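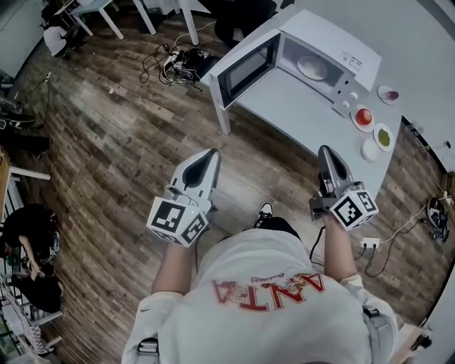 Hand-held grippers with marker cubes at the microwave station, door open and plates set out alongside.

Toter progress report: perception and planning software
Prepared by Ailbhe Gallagher for the Gundero program office
Period covered: through the end of January

Where we are

This has been our best stretch so far, and I'm really happy to be writing this one up. The marker tracker is now good enough that we can turn a hand-held demonstration into a clean two-arm path without anyone fixing it by hand first. In October that cleanup was eating most of our afternoons!

We now have 2,158 demonstrations in the store, all from the kitchen tasks. The microwave task (open the door, place a plate, close the door) makes up the biggest share, and it's the one we've been using to shake out bugs.

Tracking

Situra, our pose tracker, used to lose a gripper whenever its cube turned nearly edge-on to the head camera. The new version looks at every marker face it can find and fits one pose to the whole cube, then fills short gaps using the last known motion. Dropouts per demonstration fell by 71 percent on our test set. Left and right grippers no longer swap labels when the hands cross, a bug that had been driving all of us a little crazy.

Glare on white surfaces is still a problem. The exposure fix helps but I wouldn't call it done.

Planning

Yupanqui, the planner, takes those paths and checks them against the arms' real reach. It used to reject a whole path over a single bad point. Now it bends the path around the trouble spot and keeps going – a small change in the code and a huge one in how much data we can use. Planning time for a typical path is down to about 4 seconds.

Door swings remain the hardest part. The planner treats the door as a fixed box once it's open, so a plate path that passes close to the hinge side gets more clearance than it needs and comes out slow.

Tooling

The replay viewer now shows both gripper tracks on one timeline with the video, and you can jump straight to any gap. We closed 27 tickets this period, most of them in the viewer and the uploader.

Next period

Moving door model in Yupanqui, first version by March. A second pass on glare. We'd also like to discuss extra storage with you, as the raw video is growing faster than we planned for in the budget.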